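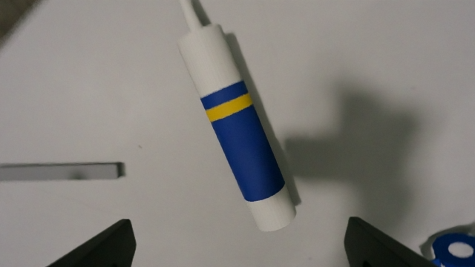 Plain tube with a narrow nozzle. Computer rendering.

Last updated 3 days ago

December 23, 2019
By the Drekow press desk

DREKOW TO SHOW PLILLANO X COSIS COLLECTION IN MARCH, WITH THE ORDINARY STOCK HANGING NEXT TO IT

LAWAL. Drekow, the clothing gallery on the old market street in Lawal, will open its spring exhibition in March. The show is called "Limited" and looks at the collaboration between the department store Plillano and the streetwear label Cosis. It fills all seven rooms of the gallery and stays up until early summer. Entry is free.

Readers of fashion pages will have seen a good deal about this collaboration already. It has been called a meeting of two worlds, a conversation between the street and the shop floor, and a new chapter for both names. We have read those lines several times and are still not sure what they mean. A coat was made, along with some shirts, a bag, two kinds of hat and a pair of socks. They cost more than the coats, shirts, bags, hats and socks that Plillano sells the rest of the year. We think it is fair to ask what the extra money buys, and a gallery is a decent place to ask.

Each piece from the collection will hang beside the closest match from Plillano's own regular line. Visitors can touch both. The labels will be covered on arrival and can be lifted by anyone who wants to check. Prices are printed on the inside of the flap. We ask visitors to form a view before they lift it, though we have no way of making anyone do so and will not try.

The Cosis side of the story

Cosis began as a T-shirt stall and grew into a label with a following that lines up overnight. Its early shirts are in the first room, on loan from collectors. They are good shirts. The cotton is heavy, the necks have held, and the prints were clearly done by someone who liked doing them. We say this because a show that doubts the present collection should be honest about where the name came from.

The second and third rooms cover the years when Cosis put its name on other companies' goods. There was a kettle. There was a folding chair, a phone case, an umbrella, and a set of playing cards with the Cosis mark on the back of each one and nothing else changed. In most of these cases we could find no sign that Cosis had designed the object. The label's answer, when we asked, was that choosing an object is a form of design. Visitors may find that convincing. The kettle will be on a low shelf near the door so it can be looked at from all sides.

The Plillano side of the story

Plillano has dressed this region for generations, mostly in navy and gray. Its buyers know wool, and its alterations counter is still the best reason to go in. The store has lent us garments from its regular line without conditions, and we thank it for that. It did suggest that the exhibition be called "Together." We kept our own title.

The store describes the collaboration as a way to reach younger customers. We would like to see evidence that younger customers were reached. The launch event was for invited guests, the pieces were sold through a drawing, and a fair share of them were being offered for resale that same evening. People who buy a coat to sell it are customers of a kind, and we understand that a sale is a sale. It does not tell us that anyone under 30 has since walked in to buy trousers.

What does "limited" mean?

The exhibition takes its title from the word printed on every tag in the collection. The tag on the coat gives the size of the edition as 1,207. We asked why that number. Plillano referred us to Cosis, and Cosis said the number had meaning for the people who understood it. We do not understand it. It seems to us a large number for something described as rare, and an odd one for something described as planned.

A wall in the fourth room is given over to the word itself. It sets out tags, boxes, posters and shopping bags from many labels, all of which use "limited" or a near relation: exclusive, select, special, numbered, one time only. Some of the goods came back the next year in another color. We have hung the first and second versions side by side where we could get both. The third version of one cap is still in stores as we write, so we have left a hook for it.

The sewing

The fifth room is the one we expect tailors and home sewers to enjoy. Two coats, one from the collaboration and one from Plillano's regular line, have been opened along the lining so that the work inside can be seen. Both were bought at full price by the gallery. Neither will be closed up again, which hurt a little in the case of the more expensive one.

We will not tell visitors in advance which coat is better made. We will say that the two are closer than the prices suggest, and that one of them has a pocket bag made of a thinner cloth than we would accept in a school blazer. A short sheet explaining seams, canvas and padding will be available at the desk for people who have never looked inside a jacket. It uses plain words and fits on one side of paper.

The launch film

The sixth room shows the film that Plillano and Cosis made for the launch, on a loop, with the sound on. It was shot in a parking garage. The clothes appear in it briefly. We had planned to cut the sound after the first week for the sake of our staff, but the loan agreement does not allow it.

Next to the screen is a bench and a stack of the printed material that came with the launch, including the booklet. Visitors are welcome to read the booklet and mark any sentence that gives a fact about a garment. Pencils are provided.

The last room

The seventh room has nothing from either company. It holds clothes lent by people who live in Lawal, things they have worn for years and mended. A work jacket, a wedding dress that was cut down into a blouse, a cardigan with three different sets of buttons. These came in after a notice in the gallery window asked for clothes that had been hard to throw away. We had some 600 replies, far more than we could hang, and the ones that could not be shown are listed in a binder with the owners' own notes.

We are aware that a room like this can turn sugary. Old clothes are not better because they are old, and several of the pieces we were offered had plainly been badly made in the first place. One or two of those are in the room as well.

Our own position

Drekow should be doubted along with everyone else. A gallery that shows a fashion collaboration gives it a shine, however many questions it prints on the wall. Both companies agreed to lend to us knowing what the show would say, and we assume they did so because they believe it will be good for them. They may be right. We have not accepted money from either one, and we will not be selling the collection in our shop. The shop will carry the seam sheet in a larger size, plain tote bags with no name on them, and thread.

There will be no opening party and no gift bags. There will be a morning viewing for the press, with coffee. Writers who want to borrow a garment for a shoot should ask Plillano, as we cannot lend out what was lent to us.

Visiting

The exhibition opens in March. The exact day will be posted on the gallery door and sent to the mailing list once the loans have arrived and been checked. The gallery is closed in the weeks before the opening while the rooms are painted. School groups are welcome in the mornings and should book through the front desk. All rooms are on one level except the film room, which is reached by a ramp at the back.

Coats and bags can be left at the desk. Visitors who come wearing a piece from the collaboration are welcome to keep it on.

Notes for editors

Drekow is a gallery for everyday and working clothes. It puts on two exhibitions a year and keeps a small study collection that can be seen by request.

The name of the collection is written Plillano x Cosis in the companies' own material, with a lower-case x. Neither company could tell us how it should be said aloud.

Pictures of the garments will be released to the press after installation. Requests for interviews, loans for study, and copies of the wall text should be sent to the press desk at the gallery in Lawal.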